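There is a pot of potato dumpling soup that has followed me through four kitchens and one very small apartment, and every November, when the windows start fogging up by five o'clock, I find myself peeling potatoes again without having planned to. I learned it in Cusville, at a lunch counter called Vasiliauskas, where they made 53 quarts on a cold day and were usually scraping the bottom by one.

The counter has closed, I'm sorry to say, but the soup is easy to make at home (and so forgiving!). You want old, floury potatoes, a good fistful of dill, and an onion cooked in butter for much longer than you think is decent. Mine gets a full half hour on low heat, while I putter around and put away the breakfast dishes.

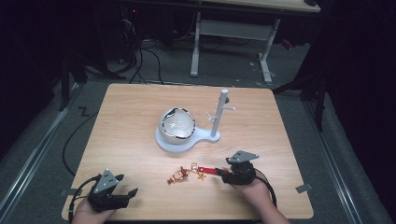
*A stand and a bowl on a light wood-grain table.*

For the dumplings, I mash 300 grams of cooked potato while it's still warm, then work in one egg, a good pinch of salt, and just enough flour to bring it all together. Go slowly with the flour. My first batches were like erasers, and I ate every one of them out of stubbornness. The dough should feel a little tacky and slightly worrying.

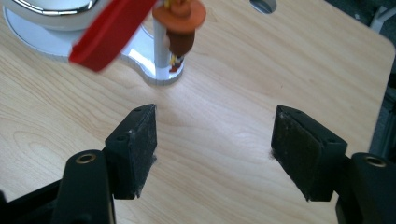
Roll it into ropes as thick as your thumb, cut them short, and let them rest under a towel while the broth comes up to a simmer. A rolling boil will knock them to pieces, so keep the heat gentle and wait until they float, then give them another minute. I stir in sour cream at the very end, off the heat, and I use the full-fat kind from the Pladano dairy when I can get over to Clitton to buy it.

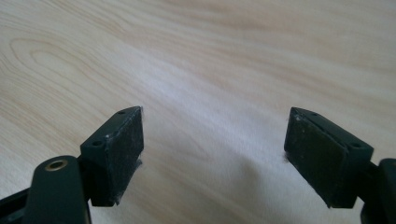
*Pale wood, with soft tan grain.*

Leftovers thicken overnight into something closer to stew, and I like that even better, with black pepper and the heel of a rye loaf. If you want it looser, add a splash of milk as it warms. The dumplings also freeze nicely before they're cooked, spread out on a tray first so they don't clump, and they can go straight from the freezer into the pot.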